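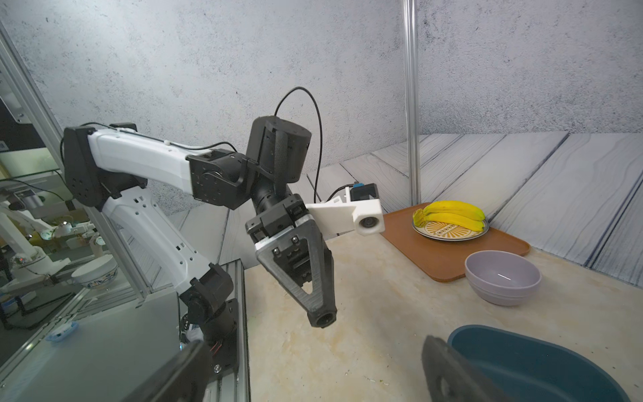 *A white and black robotic arm above a tabletop.*

**KUSTLOW HEALTH ASSOCIATION**
**For immediate release**

# Evening clinics to open in Prondden and Grunomberg from September

KUSTLOW – The Kustlow Health Association will open evening clinics in the towns of Prondden and Grunomberg in September. The clinics are meant for patients who need to see a family doctor or a nurse but cannot come during the usual working hours. Visits will be possible until 8 p.m., and patients who are already registered with any practice in the district will not have to register again.

The decision was taken after a long discussion with the family practices of the district. At present, all practices in Prondden close in the afternoon. A person who becomes ill after this time has to wait until the next morning or make the trip to the emergency department of the Kustlow hospital. The association has received many letters on this subject, above all from parents of small children and from people who work in shifts.

In the spring the association sent a questionnaire to households in both towns, and 151 were returned. Of these, 140 said that they would use an evening clinic if it was possible to reach it without a car. The wish about the car surprised us a little, and it has changed the plan. The Prondden clinic was first foreseen in a building near the main road, but it will now be placed in the old district nursing office, which is next to the bus station. In Grunomberg the clinic will use the ground floor of the existing health center.

"We have heard for years that our opening hours were made for people who do not work," said a spokesperson for the association. "This is a fair complaint. We can't solve everything with two clinics, but a mother who finishes her work at five should be able to show her child's ear to a doctor on the same day."

## What the clinics will offer

The evening clinics will treat common problems such as fever, infections, small wounds, back pain and skin complaints. Nurses will change bandages, measure blood pressure and give vaccinations. Prescriptions can be renewed if the patient brings the old package or a printed list of medicines.

The clinics will not replace emergency care. Patients with chest pain, trouble breathing or a serious injury should call the emergency number as before. Blood samples will not be taken in the evening, as the laboratory transport to Kustlow leaves at noon.

Appointments can be made by telephone from 2 p.m. on the same day. A part of the places will be kept free for people who come without an appointment. The fee will be the same as for a daytime visit, and children will be seen without a fee.

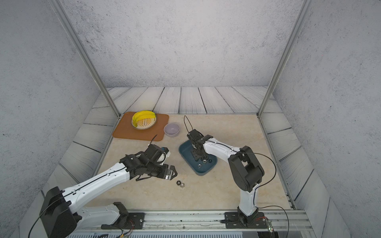 *Two robot arms at a beige work surface, with a patterned plate on a placemat.*

## Staff and working hours

Six family doctors have agreed to take evening duty in turns. Each of them will have a free morning after the duty, and this point was important in the talks with the practices. The association also wants to hire eight nurses, part of them in half-time positions. Applications are open now, and nurses who are returning to work after a longer pause are welcome to apply. An introduction period with full pay is included.

Some doctors of the district were worried that the daytime practices would lose staff to the new clinics. The association takes this worry seriously. For this reason nobody can be moved from a daytime position to an evening position without his or her written agreement. The effect on the daytime waiting times will be checked every month, and the results will be published on the notice boards of both clinics.

## Costs

The rooms in Prondden are being renovated by the building company Tatlı. The work includes a new entrance without steps, a wider toilet door and a separate waiting area for patients who may be infectious. The costs of the renovation are carried by the association together with the two towns. The running costs are secured for the first two years. After this time the association will report to the district council, and the council will decide about the continuation.

The town of Grunomberg has asked if the evening bus line can be extended to the health center. The talks with the bus operator are not finished yet. Until there is a result, patients can use the stop at the market square, from where it is a short walk.

## Information for residents

A leaflet with the opening hours and the telephone number will be sent to all households before the opening. It will also be available at pharmacies and in the town halls of Prondden and Grunomberg. Residents can visit the rooms in Prondden in the week before the opening, from 4 p.m. to 6 p.m.

**Press contact**
Kustlow Health Association, Press Office
Questions from the media are answered on working days between 9 a.m. and 3 p.m.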